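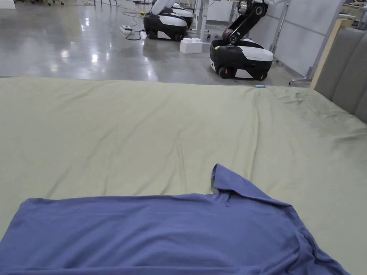
4. Clothes Between Wears

4.1 Where worn clothes go

Most studies of home laundry begin at the washing machine. The clothes in our study spent much of their time somewhere else, after being worn once and before anyone had decided they were dirty. People had few words for this group. "Not clean, not dirty" was common, and one household in Plaltari called it "the middle pile." We use the term resting clothes.

The survey reached 165 households, and 247 adults in them kept a clothing diary through February. Each diary page asked what was taken off at the end of the day, where it was put, and what happened to it next. We did not ask people to weigh or sort anything, and we did not tell them which answers we were interested in.

Resting clothes turned up in the same few places from home to home: a chair, a door hook, the end of a banister, the bed. The bed was an odd case. It was often given as the place where a shirt was put down during the day, but almost never as the place where it stayed, for the plain reason that somebody had to sleep there. Diaries described the same shirt going from bed to chair at night and from chair to bed in the morning, sometimes for most of a week.

4.2 Signs of dirt and signs of wear

We asked how people decided that a resting garment should be washed. Smell came first for anything worn next to the skin. For shirts and light tops, people also talked about creasing. A creased shirt looked worn, and several people washed shirts they described as clean because washing was the only step they had that ended in a flat garment. Those who ironed regularly did this less.

Creases were also read for what they said about handling. A hard line at the elbow meant a day at a desk. Lines that ran together toward one spot (Figure 2) were put down to a garment being pulled from a stack or held by one corner, and people tended to forgive these more easily. "That one falls out by itself," as a participant wrote beside her entry for a linen top. 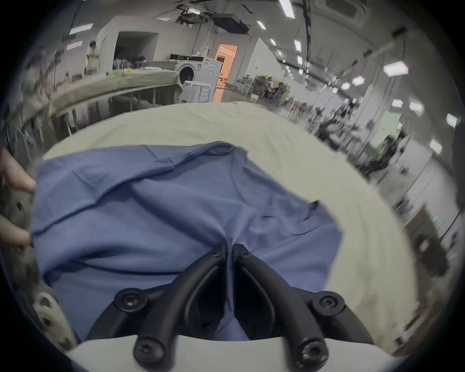
Figure 2. Blue cloth pinched to a point, with creases spreading from it.

Fabric mattered less than we had expected. People who knew the fiber content of a shirt did not treat it differently from people who guessed, and many guessed wrong. What did matter was whether the garment had a second wear planned for it. Work shirts were judged strictly. A shirt meant for the yard or the couch could rest a long time before anyone looked at it closely.

4.3 Shared rooms

In homes where two adults shared a bedroom, the resting pile was a matter of some negotiation. Usually one person had the chair and the other had the hooks. Trouble came when the piles met, and the diaries record a number of clean shirts washed by a partner who took them for dirty ones. Dehua Cao has described a similar pattern among students in shared apartments, though there the mix-ups more often ended with nothing being washed at all.

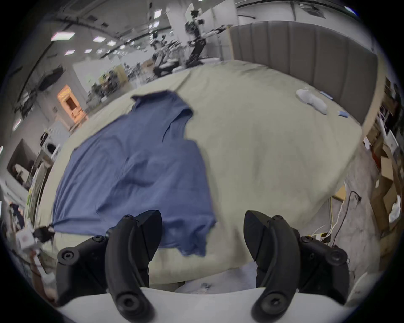
Ruoxi Tan

4.4 Bedding as a point of comparison

Bedding makes a useful contrast, and I take it separately from the clothing data. Sheets and duvet covers have no resting state. They are on the bed or they are in the wash, and the choice between the two was made by the calendar in nearly every home. Few people mentioned smell or creasing. A rumpled sheet was pulled straight and left on until its day came.

The day itself was fixed by habit, and usually by an old one. People named the day their mother had used, or the day the laundry room in a former building had been free. Some households had moved since 2000 from line drying to a dryer and kept the same day anyway, though it had first been chosen to suit the line.

Duvets without covers were the exception. These had no day, and the answers were vague -- "when it needs it," "spring, probably." Siobhán Mulcahy suggested that size explains this, as a large duvet may not fit in a home machine and has to be taken out to be washed. The diaries cannot settle the point. They ran for a single month, and no one in the sample washed a duvet during it. A longer diary, kept through at least one change of season, would be needed before bedding and clothing could be compared on equal terms.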